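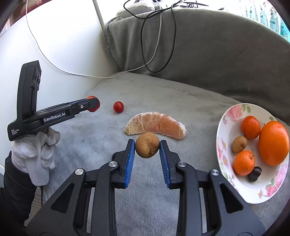

Fruit on the gray fleece, with the flowered plate.

Meinir Morris had carried the plate up from Ganderport on her lap, and she wasn't going to eat at the table now. The table was for bills.

"Kiwi first," said her brother.

"Tangerine. It's already peeled."

He thought about it. Their mother had always started with the chestnut — she said the rest could wait.

"You have the chestnut, then," Meinir said.

He moved the plate closer and took an orange. Outside, the Prunley bus went by.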